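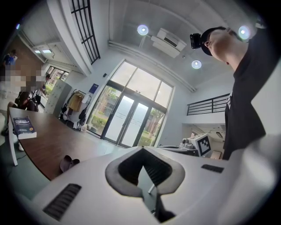
Skorko Community Kitchen: where we've got to

December
By Oana Ghiță

Dear Fitzgerald,

You asked for something short and readable this time, so I've left the spreadsheet as an attachment and I'm just going to tell you how it's been going!

The lunches first. We served 419 meals over the quarter, up from 244 in the one before, and most of the rise came after we moved the start to half past twelve. The old time clashed with the surgery bus (I should have spotted that back in the spring, sorry). People now come straight off it and stay for a second cup of tea, and the room is noisy in a very good way.

The cookery course has been more up and down. Nhung Khương ran the first block and filled every place – her noodle soup evening had a waiting list. The second block was thinner. We put it on too close to the school holidays, and two families dropped out in the first week. I'd like to run it again in the new year with the same budget, and Nhung is happy to do it.

Now the money. We're a little under on food and over on gas. The supplier in Darnberg put the price up halfway through the quarter, and I've asked for a fixed rate from the next bill. The big oven needed a new door seal and thermostat, which came to £124 including the call-out. I've taken that from repairs and there's still a bit left in there.

What hasn't happened is the cold store. Pongsak Mahawong came to measure up and the doorway is too narrow for the model in our bid. He's found a slimmer one that costs around the same but holds less. Could you let me know if we need your written say-so before changing it? I don't want to order it and then find I've upset the grant terms.

Next quarter I'm hoping to start the Saturday breakfasts, get the hygiene certificates renewed for three of the team and finally print the recipe booklet. Charoen has typed up most of it already, though the dumplings still have no quantities.

Ring me any afternoon after three if anything looks odd in the attachment.

Warmly,
Oana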